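Produce Basket Inspection, Pallow Kitchen Store
Checklist with comments
Inspected by: Areti Theodorakopoulos
Reviewed by: Rafail Liapis
Date: 9/14/23
Item no.: 497
Working limit per store label: 5 kg

1. Rim and corners
Result: Pass
Comment: Run a gloved finger along the full rim. No splits or sharp flash found at the corners.

2. Side walls
Result: Pass
Comment: Slots clear. Broken webs between slots are a reject if 2 or more are adjacent. None adjacent.

3. Carrying grips
Result: Pass
Comment: Check the edge of the oval opening for burrs. Light scuffing only, no action.

4. Swing handle and pivots
Result: Pass with remark
Comment: Handle moves through full travel. Slight side play at one pivot, within what we accept. Look at the ribbed underside as well as the top, as dirt collects between the struts and the top face wipes clean without them. Kudov baskets with a plain handle skip this step. 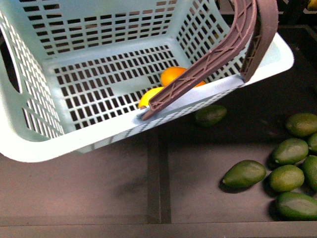 Item 497, light blue, brown handle. Orange and lemon on the basket floor.

5. Floor panel
Result: Pass
Comment: Press down on the unperforated band across the middle and release. Panel must return flat. Residue in the square slots is brushed out before the basket goes back into use.

6. Contents
Result: Remark
Comment: Baskets are to be emptied before inspection. Fruit removed for items 5 and 7. Citrus checked for soft spots and mold, none found. P. Drakos to remind the evening shift.

7. Cleaning
Result: Open
Comment: Wash in warm water with the usual detergent, rinse, drain upside down with the handle folded to one side. Do not stack until dry. The Iordache brush is too coarse for the slots; use the narrow one from the Zultico set.

8. Label
Result: Fail
Comment: Item number legible, working limit worn. Replace label. Assigned to D. Karagiannis.

Overall: Fit for use once items 7 and 8 are closed. Recheck pivot play at the next inspection and enter the result under item 4.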